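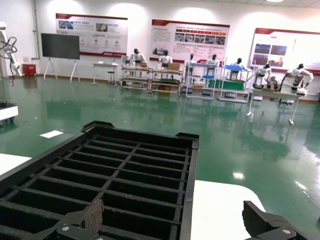
Divider tray on the white table.

Ticket 778 — Tray overhangs packing table
Opened: Tuesday, December 2, 2025
Reporter: Farhad Karimi
Status: Open

Black divider tray from the Skamura order does not fit lengthwise next to the carton. Set parallel to the carton, its back end extends past the table edge. Slots are narrow and open at the bottom, so small parts drop through.

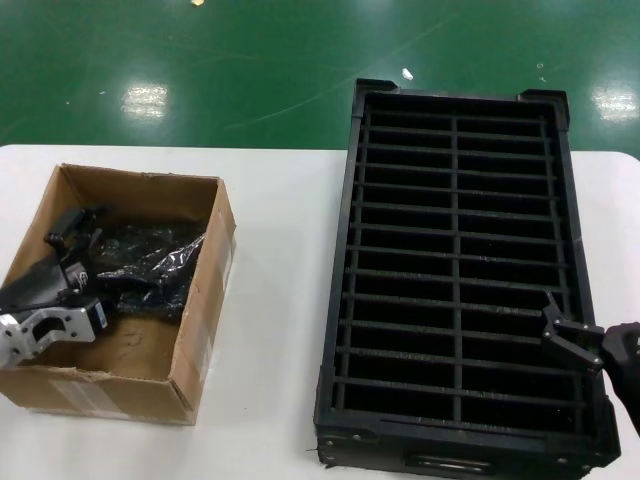
Carton is reusable: walls creased, tape still on one corner. Black plastic bag left inside for padding. Next step — turn the tray sideways and retest. If it still overhangs, merge with ticket 241.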